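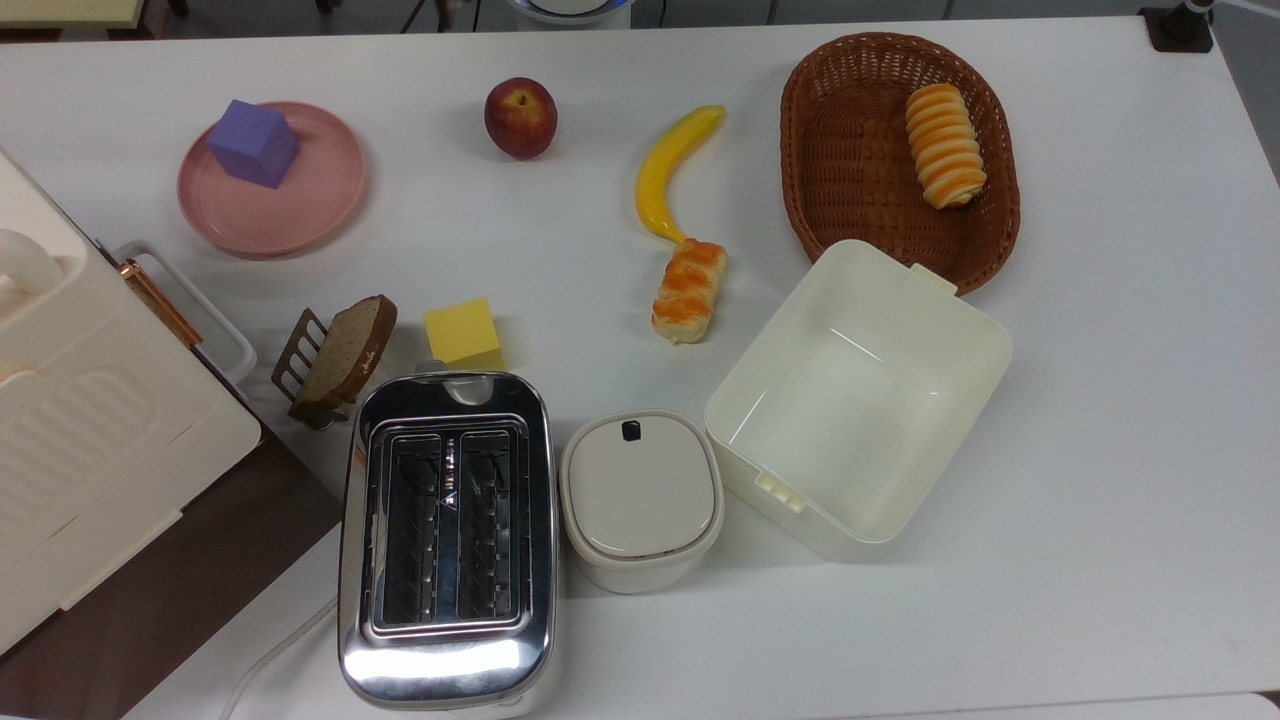
A pink plate, a toy banana and other play food on a white tabletop.

Gervásio Xavier drew the first page of Flakdale at a kitchen counter and the last in a rented studio, with nine years between them. The graphic novel, published in four parts and now collected in a single volume of 549 pages, follows three generations of a family that operates a ferry on a river the government intends to dam. It was released by Idia, the independent comics publisher, in April, with a first printing that sold out before the author had completed his signing tour.

Xavier met with our arts desk at the Idia offices to discuss the collected edition, his working methods and the series he has already begun to write.

He trained as a surveyor and worked in that profession for six years. He credits the experience with the maps that open each part of the book. "A map tells the reader how far a character has to walk," he said. "If I know the distance, I know how tired she is when she arrives, and I can draw her face correctly."

The earliest version of Flakdale was a short piece of 16 pages, which Xavier submitted to an anthology. It was declined. The editor's letter noted that the ferry operator, Clara Aguiar, seemed to belong to a longer work. Xavier kept the letter and began to write her mother.

"I had her name before I had anything else," he said. "Aguiar was painted on the side of the boat in the first drawing I made. I did not plan for it to be a family name. I wrote the family to fit the boat."

The second part of the book, which takes place over one night of flooding, has received the most attention from critics. It runs for 158 pages and contains very little dialogue. Xavier said that his first script for the section had a great deal of it, and that he removed the speech in stages over one winter.

"I would take out a balloon and look at the page for a day," he said. "Most of the time the page was better. In two places I put the words back. One of them is the child asking for her shoes. I tried four times to do without that line and the scene did not work."

Readers who know the separate volumes will find changes in the collected edition. Xavier redrew 100 panels, most of them in part one, and corrected the lettering throughout. He declined to alter the ending, which divided readers when the fourth part appeared. In the closing chapter, the younger Aguiar daughter signs the papers that release the ferry landing to the state, and the book does not show what becomes of the boat.

"People write to ask me where it went," he said. "I have an answer for myself. I do not believe it would improve the book to print it."

The production of the volume presented its own difficulties. The original parts were printed in a dull blue ink on cream paper, and the stock was no longer available. Idia tested several substitutes, and the author rejected the first two. The final choice is slightly heavier, and a limited run of 600 signed copies has been bound in cloth with a ribbon marker.

Asked about his influences, Xavier named newspaper strips before any longer work. As a boy he cut them out and pasted them into account books, and he still composes in three-panel units when a scene resists him. He works in pencil until late morning and inks after lunch. He does not use an assistant, although he has employed a letterer for the new project.

That project, Clorkero, is a crime story set in a port city, and it will be his first work in full color. The lead character is a customs inspector who discovers that her late supervisor approved shipments on days when he was in the hospital. Xavier has planned it as five issues of equal length, a form he has not attempted before.

"With Flakdale I could take 12 pages to cross the river if I wanted them," he said. "An issue ends where it ends. I have had to learn to leave a room sooner."

Two scripts are complete and the third is in revision. Idia expects to publish the first issue next year. Xavier said that he has drawn the inspector's office from every side, including the wall behind her desk, which does not appear until issue four.

The collected Flakdale is available in hardcover and paperback.

We use cookies to improve your experience on this site. By continuing to browse, you agree to our use of cookies. Accept | Manage preferences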